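# Keeping hardcovers and paperbacks in decent shape at home

These notes started as a handout for the reading group in Ploltivville, where we mostly read long historical novels and pass the copies around. Ashraf Helmy asked for a version he could print, so I've added the parts on smells and loose pages.

## Shelving

Stand hardcovers upright with others of similar height. A tall book next to a short one will bow outward over time. Very thick books, the 700-page kind, do better lying flat, two or three to a stack with the heaviest at the bottom.

Leave enough slack on the shelf that you can get a finger on either side of a spine. Pull from the middle of the spine, never from the top edge. If the row is too tight, push the neighbors back a little first.

Keep the case off an outside wall if you can. If you can't, leave a gap of 2 inches behind it.

## Dust jackets

Take the jacket off while you read and put it back on when you finish. Clear polyester covers are worth buying for anything you plan to keep. Get the adjustable kind, fold the long edge to the height of the jacket, and crease it with a bone folder or the back of a butter knife. Don't tape the cover to the boards.

For a small tear, use archival document tape on the inside of the jacket. Ordinary clear tape turns yellow and the glue spreads.

## Cleaning

Hold the book shut and brush the top edge from the spine outward with a soft, dry paintbrush. Do this before you open it, or the dust falls down between the pages. A soft white eraser takes off most pencil and some fingerprints. Work from the center of the page to the edge and brush the crumbs away.

Glossy covers can be wiped with a barely damp cloth and dried right away. Cloth covers should stay dry. 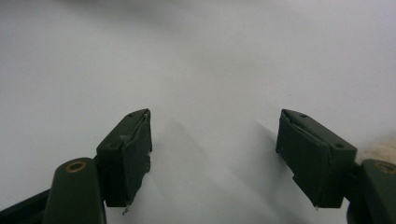 How do you get a musty smell out of a used paperback?

Put it in a lidded plastic tub with an open dish of baking soda, standing up with the pages fanned, and leave it for 12 days. Change the baking soda halfway through. The dish shouldn't touch the book.

If the smell comes back, repeat the whole thing. A book with fuzzy or colored spots needs to be bagged and kept away from the others until you decide what to do with it.

## Loose pages

Nga Lâm repairs most of our group's copies and uses plain PVA glue, the kind that dries clear and stays flexible. Her method:

1. Put wax paper on both sides of the loose page.
2. Brush a very thin line of glue along the inner edge.
3. Slide the page in until it lines up with the rest.
4. Close the book, put weight on it, and leave it overnight.

She doesn't use hot glue or rubber cement on anything.

## Lending

Write your name in soft pencil inside the back cover. Keep a list of who has what. Tolera Mersha has the group's list now, and the first two volumes of the Tudor set are due back to him in May.

Give people a bookmark with the book. A strip of plain card is fine. Paper clips leave dents, and sticky notes can leave glue behind.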